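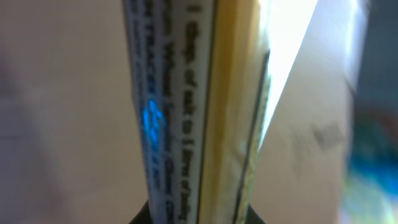
The salt question

Pludedton, October. Urmas Lapiņa salts late, always has. Huguette Pruvost salts first and won't hear otherwise. Packet says a tablespoon to the litre of boiling, or near enough. Too much? Depends on the sauce. Her café, Grover, gets through up to 200 plates a night, one pan per order, no timer. Taste it, she says. Then taste it agian. Lapiņa just shrugs, drains his 2 minutes early and keeps a mug of the water back for the butter.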